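Home | Topics | Cleaning & Care | Ask | Log in

Lint on a matt black table

Tabletop1650
I wipe my black table with tissue and it always ends up dusty. What should I use instead?
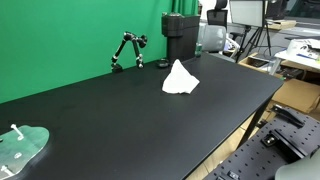

White tissue on the black top

The table is long, and I do it every evening after 10.

Sándor Fülöp
Stop using tissue, it sheds. Get a microfibre cloth, barely damp, and go one way along the length. Then dry it with a second cloth. 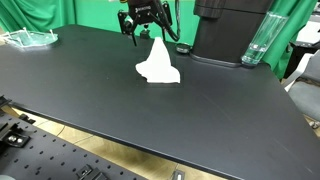 Wash the cloths without softener or they start to smear. Fine scratches won't wipe out, so leave those alone and don't try polish, it leaves shiny patches on a matt top.

pajufan
I use Senix spray. Works ok. Bit streaky.

3 comments | 165 shares
Last updated: April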